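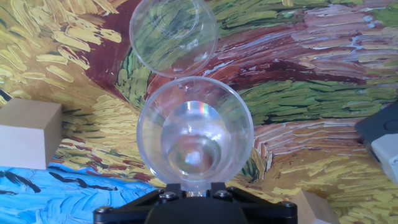
A clear plastic cup above the wheat-field print in the Gunnlaugsson Workroom, Stirkness Center.

ILTVILLE. The Stirkness Center for Applied Crafts has completed the first stage of its table covering program in the Gunnlaugsson Workroom, the Center announced in October. Printed mats bearing a reproduction of Van Gogh's "Wheatfield with Crows" have been issued for the room's metal tables, and further designs will follow in the new year.

The mats were produced by Drarna, an Iltville print shop that has supplied the Center with signs and exhibition panels for seven years. Under the agreement approved last spring, Drarna will deliver 92 mats in all, to be divided among the workroom, the two upstairs studios and the loan collection used by area schools. The cost of the first stage was $3,000, paid from the Center's furnishings budget.

"The tables in the Gunnlaugsson Workroom are sound and will be kept," said Lorena Ledesma, director of facilities. "They have a ribbed metal top that small items do not sit well on, and members have asked for a covering for a long time. We wished to provide one that could be taken up, shaken out and put back by whoever is using the room."

The choice of design was put to members in a poll held over the summer. Six reproductions were offered, and the wheat field was preferred by a clear margin over a harbor view and a still life of pears. Tegan Prendergast, who coordinates the Center's design courses, said the result had been welcomed by teaching staff.

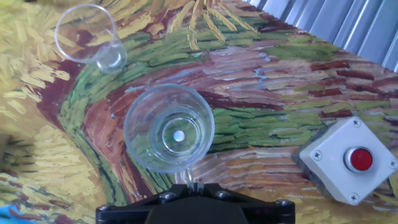

"A plain gray or white surface tells a student very little about a clear object," Ms. Prendergast said. "Over a print with heavy brushwork, the greens and reds bend inside the plastic, and a drawing student has something to work from. We have added clear cups to the still life cupboard for that reason."

The cups are part of a revised list of tabletop items held for general use in the workroom. The list also includes plain wooden cubes, clear rectangular containers, a digital kitchen scale and a push-button box with a red button. Members may use any of these without signing for them, provided they remain in the room. Items needed elsewhere in the building should be requested at the front desk by 4 p.m. on the day before they are wanted.

Preparations for the mats took up most of September. Drarna supplied two trial pieces, the first of which was returned after the blues of the sky were judged too dark under the room's lighting. A second proof was accepted with minor changes to the color. Corners on the final pieces are rounded, a request made by the teaching staff, who had found that square corners on the old felt covers curled and frayed within a season.
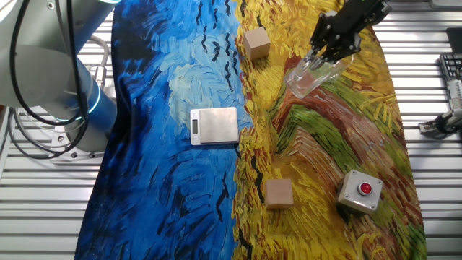 Care instructions have been posted beside the sink. Mats should be wiped with a damp cloth at the end of each booking and left flat overnight. They should not be folded. Hot glue, solvent markers and cutting blades are not to be used on the printed side, and members planning such work are asked to take a mat up and store it on the rack before they begin. Spills of paint or ink should be reported to the front desk the same day.

Keegan Leclerc, who manages the loan collection, said that schools would be able to borrow mats beginning in January. Each loan will run for three weeks, and teachers may request cubes and cups to go with the mat. A short set of classroom notes on color and brushwork is being prepared and will be sent with each order.
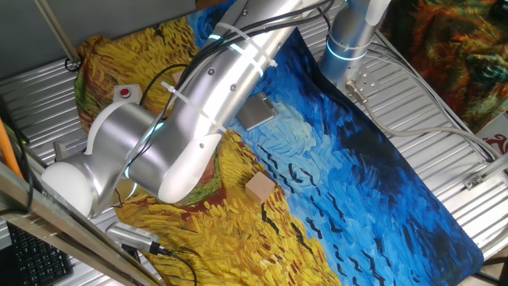

The second stage of the program will extend to the upstairs studios, where the tables are narrower and will need mats cut to a different size. Measurements have been sent to Drarna. Members who wish to suggest a design may do so in writing at the front desk through the end of the term. Suggestions should name a work that the Center is free to reproduce, and landscapes are preferred.

The Gunnlaugsson Workroom remains open during its usual hours, 9 a.m. to 8 p.m. Bookings are not affected.

Shared 41 times | 3 comments

Rochelle McKinnon
I voted for the pears but I admit the wheat field looks very handsome. Will the felt covers be given away? I could use a couple for my garage bench.

Tipene Nepia
Please consider something lighter for the upstairs studios. It is hard to find a dropped pin on a busy pattern, and the quilting group meets up there.

Stirkness Center Front Desk
Thank you both. The felt covers will be on the giveaway table by the coat racks while they last. Mr. Nepia, your note has been passed to Ms. Prendergast.

Contact the Center | Hours and Directions | © Stirkness Center for Applied Crafts, Iltville. All rights reserved. | Back to top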